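3.2 Materials and setting

The task was set up on the kitchen counter of the apartment used throughout the study. We chose the counter over the dining table because participants in the pilot said they put groceries down there first. It has a white tiled wall behind it, with outlets above the work surface, and everyday items were left where they were. We did not clear the counter to a bare surface between visits. Earlier work in the Nurklow kitchens used plain gray boards and matching bowls, and King-fai Yang's review of that material noted that people handled the food more slowly and carefully than they did at home.

Each visit used one serving plate, one cloth and one set of fruit. The cloths were ordinary household ones, bought from Hendance, and were picked to differ in how busy they looked. Some were a single color. Others had stripes, animals or flowers, and a few had both a pattern and a border in a second color. The plates varied in the same way. A long plate was used in the visits reported in this section, as it forces a choice about order: a person filling it has to decide whether to work from one end, from both ends toward the middle, or from the middle out.

Fruit was mixed in size on purpose. A set could include cherries, small oranges, apples and at least one large piece. Large pieces take up a good part of a long plate and tend to decide where everything else goes. Small glossy ones roll, and people often leave them until last and use them to fill gaps. Before each visit the fruit was spread out by hand in front of the plate with no fixed order, and the plate was left empty. Figure 4 gives one starting layout.

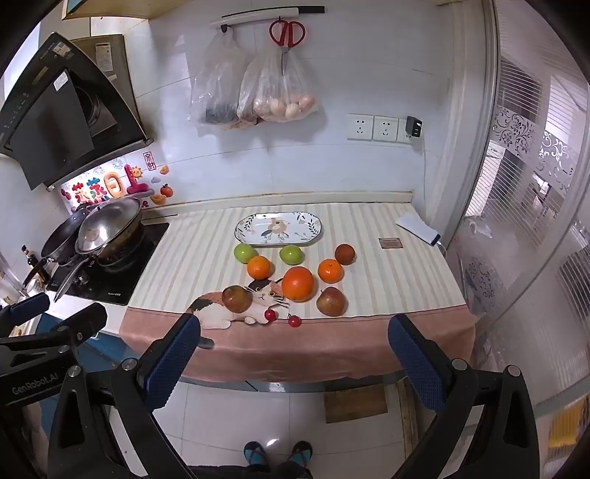 Figure 4. Starting layout with the long plate at the back of a striped cloth. The largest fruit lies near the middle of the group, with an apple on either side, and the two cherries are nearest the front. The cat is part of the cloth's print.

3.3 Procedure

Participants were told to put the fruit on the plate as they would for guests. They were not told how many pieces to use or how the plate should look. If someone asked, the answer was that any arrangement was fine. They could move the plate, turn it or straighten the cloth. There was no time limit, but a visit was stopped if nothing had been moved for 100 seconds.

A total of 50 people took part, each making several visits, which gave 169 arrangements. We coded every placement by the kind of fruit, its position on the plate (left end, middle or right end) and whether it was moved again later. This produced 832 coded placements. Two coders worked separately and met afterward to settle the cases they disagreed on, most of which involved a piece that had been nudged while another was being set down. Nudges were not counted as moves unless the person took hold of the piece again.

The printed cloths needed one extra rule. Several participants in the pilot shifted fruit off a printed animal before starting, and one lined up the plate with the stripes. We coded these as preparation and kept them apart from the placements. The term follows Atanasov, where it covers anything done to the work surface before the first item is served.

3.4 Order of placement

The most common first choice was the largest piece, usually set in the middle of the plate. Apples tended to come next, one toward each end. Small oranges were treated less consistently: some people grouped them beside the large piece, and others used one at each end and then moved them when the apples would not fit. Cherries were mostly added at the end. The same order appeared on plain and printed cloths, although preparation was more frequent on the printed ones. Results for the round plates were collected in the Tisden kitchen and are reported separately in Section 4.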